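How to change the hydraulic oil and bleed a hand pump

Seriswood Workshop Notes – Lifting and Jacking
Written by Kieran Fairclough

These notes cover single-acting hand pumps with a separate cylinder, joined by one hose with a screwed coupler. That takes in most of the small two-stage pumps you find in repair shops, on farms and in the backs of recovery vans. The steps are written around the Donora bench pump because we have several of them, but apart from the position of the filler plug the job is the same on others. If your pump has a four-way valve and two hoses, the bleeding part is different and you should follow the maker's sheet.

Allow an hour and a half for the first one. After that it takes less than half that.

When to change the oil

Change it once a year on a pump that lives indoors, and every six months if it is used outside or in a dusty shop. Change it straight away if the oil has gone milky or smells burnt, or if there is grit on the end of the filler plug. Milky oil means water has got in, usually through a worn filler seal or from a pump that has been left lying out overnight.

A pump that needs more strokes than it used to may only be low on oil. Top it up and bleed it before you decide that anything is worn.

What you need

Fresh hydraulic oil, ISO grade 32 unless the plate on the pump says otherwise
A drain tray wider than the pump is long
A funnel with a fine mesh
Lint-free cloths
A spanner for the hose fitting and an Allen key for the filler plug
New seals for the filler plug and the hose fitting
Safety glasses and nitrile gloves
A container with a lid for the old oil

Do not use brake fluid, engine oil or anything out of an unmarked bottle. Brake fluid attacks the seals in most of these pumps and you will be stripping the whole thing down within the week.

Before you start

Take the load off. Lower whatever is on the jack onto stands or timber packing, open the release valve fully and wait until the ram has stopped moving. Press down on the ram with a gloved hand if it is a spring-return type that tends to stick, and check the gauge reads zero. Never undo a fitting on a pump that still shows pressure, and never feel along a hose for a leak with your fingers. Oil coming out of a pinhole at pressure will go through a glove and through skin. If that happens it is a hospital job, even when the mark looks like nothing.

Clean the outside of the pump next. Wipe round the filler plug, the release valve and the hose end until the cloth comes away clean.

Wear overalls or old clothes with the cuffs done up. Hydraulic oil does not come out of denim very well, though washing-up liquid rubbed in before the wash will shift a fresh mark.
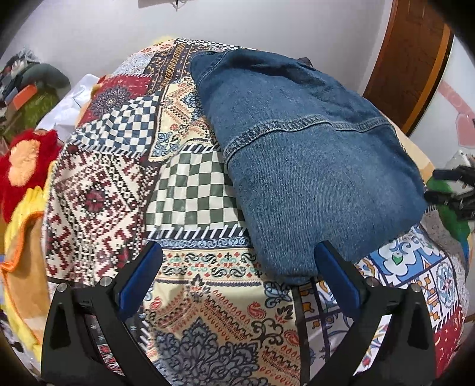

Draining the old oil

1. Stand the pump in the tray with the release valve open and the ram fully back in.

2. Undo the coupler and take the hose off the cylinder. Put the dust caps on both halves at once. If you have lost the caps, use a clean plastic bag and a rubber band.

3. Take out the filler plug. On the Donora it is at the rear end of the reservoir, opposite the handle. On the older Paredes pumps it is on top, under the carrying strap.

4. Tip the pump so that the filler hole is at the lowest point and let it drain into the tray. Leave it for ten minutes. Cold oil is slow, and in winter it helps to bring the pump into a warm room the night before.

5. Work the handle slowly while the pump is tipped up, with the hose end pointing into the tray. This pushes out what is sitting in the valve block. Stop when it spits air.

6. Look at what came out. A slight darkening is normal. Bright flecks mean something is wearing, most often the pump piston or its bore. Black rubbery bits are seal. In either case there is no sense in putting new oil in until the pump has been opened up.

Flushing

You can skip this if the old oil was clean. If it was milky or gritty, pour in enough fresh oil to fill a third of the reservoir, refit the plug, rock the pump end to end for a minute and drain it again. Do it twice if the first lot comes out cloudy. Do not flush with paraffin or white spirit. Some of it always stays behind in the passages and it thins the new oil.

Refilling

1. Fit the new seal to the filler plug and put the plug somewhere clean.

2. Check that the ram is fully in. If you fill the reservoir with the ram extended, the oil in the cylinder has nowhere to go when it comes back, and it will either lift the plug or split the bladder on pumps that have one.

3. Lay the pump level, or stand it on end if the filler is at the end. Pour the oil through the mesh funnel, slowly. The bench pump takes a little under a litre.

4. Fill to the mark. Where there is no mark, stop a finger's width below the hole. The pump needs that air space unless it has a bladder, in which case fill it right up.

5. Refit the plug. Nip it up firmly but don't lean on it, as the threads are in aluminium.

Bleeding the air out

Air in the line makes the handle feel springy and the ram creep up in jerks. It is the commonest fault after an oil change.

1. Refit the hose to the cylinder. Screw the coupler up by hand until there is no gap. A coupler that is half a turn short will let oil out to the cylinder and not let it back.

2. Put the cylinder lower than the pump, with the ram pointing down and the hose running uphill to the pump without any loops. The simplest way is to have the pump on the bench and the cylinder on its side or upside down on the floor.

3. Close the release valve and pump until the ram is fully out. Don't push on against the stop.

4. Open the release valve and let the ram go all the way back. The air travels up the hose and into the reservoir.

5. Repeat until the ram moves smoothly from the first stroke. Three or four goes usually does it. A long hose may want seven or eight.

6. With the ram in, check the level again and top up.

Vilmos Csizmadia, who looks after the pumps at our other site, leaves everything standing for an hour between the second and third go and reckons it saves him topping up the next day. It does no harm if you have the time.

Testing under load

Start without a load. Run the ram out and back and wipe every joint dry as you go, so that a weep will show. Then put the cylinder in a press frame or under something heavy and well supported, and bring the pressure up to 200 bar. Close off and leave it for five minutes with the gauge in view. A small drop in the first minute is the hose settling. If the needle keeps falling, open the valve and find out why before going higher.

Once it holds at that, take it to working pressure – never past the figure on the plate, whatever the gauge goes up to – and leave it for another five minutes. Stand to one side of the hose and the ram while you do this.

If something isn't right

The ram goes out but won't come back. Check the coupler first. Then check that the release valve is opening fully. A bent ram is the third possibility, and a bent ram is scrap.

The ram won't go out at all. The release valve is open, or there is no oil, or the coupler isn't home.

The handle rises by itself. The outlet check valve isn't seating. Pumping hard a few times with the release valve open sometimes washes the dirt off the ball. If not, the valve needs to come out.

Pressure drops with no leak to be seen. It is going back inside the pump, past the release valve. Don't cure it by tightening the knob with a bar. That marks the seat and then it will never hold.

Oil round the filler plug. Overfilled, or the old seal has been left stuck in the recess and the new one is sitting on top of it. I have done this myself.

Getting rid of the old oil

Pour it into the lidded container and take it to the oil bank at the council tip, or put it in with your trade waste oil if you have a collection. Keep it separate from antifreeze and solvents. Oily cloths go in a metal bin with a lid.

Keeping a record

Tie a tag to the handle with the date, the grade of oil and your initials. We use Plisus wire tags, which stand up to being wiped. Write down the pressure you tested to as well. Anything used for lifting under a formal inspection scheme still needs its inspection by a competent person, and an oil change doesn't count as one.

Reader notes

Olga Aguirre asks whether the hose should be changed at the same time. Only if it is cracked, blistered, kinked or showing wire, or if it has reached the age limit given by the maker. Check the whole length, bending it gently, and look hardest at the last hand's width next to each fitting.

Marcelino Villalobos asks about mixing two makes of oil of the same grade. For a top-up it is generally all right as long as both are mineral oils. For a full change, drain it properly and use one.

Page last checked Thu 18 May. The section on refilling was altered to include pumps with a bladder.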